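Chapter 6
From Camera Frame to Motion Command

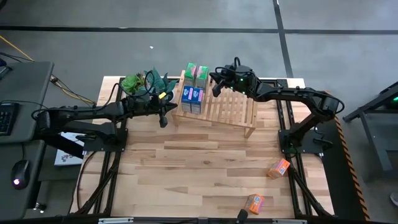

Figure 6.1 A two-arm workcell with a slatted shelf, small cartons and a potted plant on the tabletop.

The first five chapters treated the arm as a thing that goes where it is told. Joint angles went in, a gripper pose came out, and the workspace was assumed to be clear. In this chapter the software has to find out what is on the table before it plans anything.

Consider the two orange cartons lying on their sides in Figure 6.1. To put one of them on the shelf, the program needs the position of the carton, the direction it is turned, and a free spot among the blue and green boxes. It also needs to know where the other arm is. The shelf sits at a slight angle to the table, so a placement pose stored in table coordinates will be off unless the shelf is located first. The plant is harder. Its leaves have no simple shape, and a planner that models it as a box will refuse many motions that are in fact safe.

We split the work into three modules. Perception turns an image into a list of objects with poses. Planning turns that list and a goal into a path for each arm. Control follows the path and stops if the error grows too large. Each module has its own clock – perception in our examples runs at 6 updates per second, control at 189 – and much of the trouble in real systems comes from where these clocks meet. A carton pose that is 40 milliseconds old is fine for planning and may be too old for the last part of a grasp.

The exercises use Gil, a small planning library first written by Myung-ja So for the Skudach teaching lab and later extended by Séverine Tanguy. The perception examples draw on the Sasex set of 3,318 labeled tabletop images. Readers should install the release dated 7 October 2024, as earlier ones use a different order for quaternion terms.

Section 6.1 covers camera calibration and the transform from image to table. Section 6.2 deals with carton poses, including boxes that partly hide one another. Collision models for two arms are taken up in Section 6.3, and timing in Section 6.4. Readers who have already calibrated a fixed camera can start at Section 6.2.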